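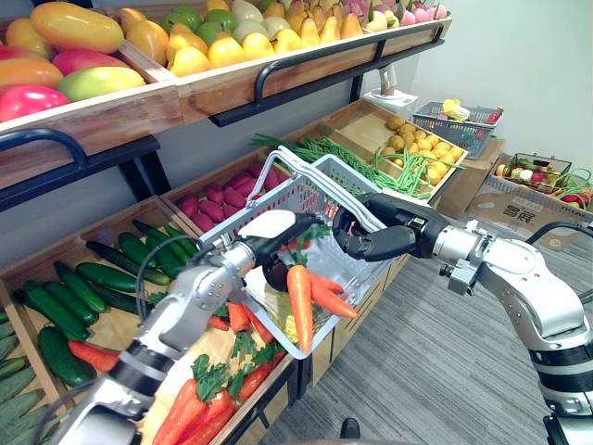

Le présent rapport rend compte de l'avancement du circuit culturel et gourmand de Fallent, soutenu par le fonds Javberg depuis janvier. L'étape du marché, où le visiteur compose son panier avant l'atelier de cuisine, a été retenue comme point de départ des excursions - des carottes avec leurs fanes, dans un panier blanc à deux anses, y donnent le ton du menu. Les haltes suivantes conduisent au monastère de Sillanen puis aux hameaux voisins.

État au 27 octobre 2022

Sur 14 haltes prévues, 8 sont ouvertes au public. L'agence Figueiredo a accueilli 58 voyageurs pendant la fête des moissons, pour une capacité de 100 places. La signalétique du sentier haut reste à poser.

Le versement de la seconde tranche est sollicité afin d'achever ces travaux avant la saison prochaine.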